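Skemance play table, notebook
August, bench 2, started 9:40

Picked this up again after the Pearce samples sat on the shelf for most of the summer. The question is still the same one: does a sheet of brown paper under the bricks do anything useful, or do we just like how it looks? The kit proposal says paper "defines the play area and protects the surface." I've read that line enough times now that I want to see some proof.

What I have:
- brown paper from the Hanwood roll, one big sheet cut to cover most of the table
- toy bricks out of the mixed tub (red, blue, green, yellow), small sizes only
- the white table, wiped down first

Paper notes

The curl is the first annoyance. Anything off the outer part of the roll lies flat enough. Closer to the core it wants to come back up, and the tape only moves the problem to the next edge. Rirari claims their paper has no curl memory. I've heard that before from people selling paper.

Color: fine. Red and blue show up well on brown. I was told the yellow would get lost and I don't think it does, at least under our lights. Home lighting is another matter and I wouldn't promise anything.

Noise: supposed to be quieter than bare table. I dropped a handful on each and could not tell you which was which with my eyes shut. Somebody else should try it before we print that on a box.

Sliding: this one might be real. A small brick stood on its end tips over less when you nudge it on paper. Could also be that I nudge more gently when I'm hoping for a result.

Cost, because it will come up. The quote is for 3,000 sheets. Each kit gets 24. I don't see a parent using 24 sheets of brown paper before the first one has juice on it and the rest go in a drawer. Would push for fewer sheets and better bricks.

Layout

Tried the loose scatter, with the building spot toward the upper middle of the sheet and spare bricks left lying where they fell. The leaflet draft wants them sorted by color in rows. I see no reason for it. With this few bricks you can find what you want at a glance, and the rows are gone the moment anyone starts building. Blue and green brought together first, everything else left on the paper. 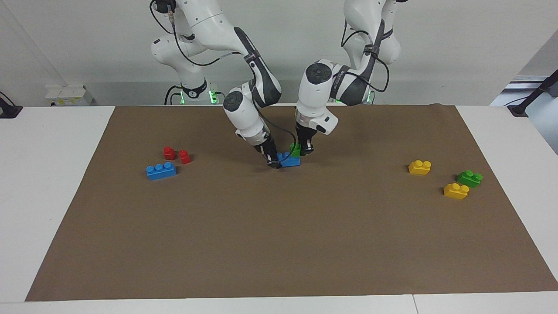

Still to do
- repeat the sliding check on bare table, same bricks, and don't look at the old notes first
- ask Hanwood what weight the paper is; the label on roll 258 only gives a length
- fold test. Kit sheets will ship folded, and I'd bet a small brick won't stand straight on a crease
- bin the "quieter play" line until there is a number behind it
- tub 722 has bricks from two makers mixed together and the grip is different, sort before using it for anything

Stopped 11:15. Leaving the sheet down to see how far the edges lift by tomorrow.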